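Jenico small-bubble wrap, 100 ft roll
Reviewed by Marisol Abernathy, October 26, 2021

I sell secondhand glass and pottery out of my spare room in Prodville, and I go through a roll of wrap every couple of months. My usual brand was out of stock, so I ordered this one. 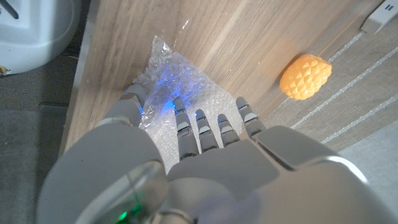 The bubbles are small, which I like for cups and figurines. The plastic is clear and bends around handles without much of a fight. It does hold its creases. A piece that has been folded once won't lie flat again, so cut what you need and leave the rest on the roll.

Perforations are the weak point. The first two sheets tore clean, the third ripped sideways – I use scissors now. Tape sticks well and peels off without popping much.

I mailed 178 orders with the old brand last year and had four breakages. With this one I've sent out 90 and had one, a saucer I should have double wrapped anyway. For plates I still put cardboard in between. One layer is fine for a mug, but anything with a spout gets two.

The roll came in a thin bag with no box, and the outer few turns were already flattened. Fisbridge refunded part of the price when I wrote to them.

Four stars. I'd buy it again if the price stays the same. Haven't tried the large-bubble version.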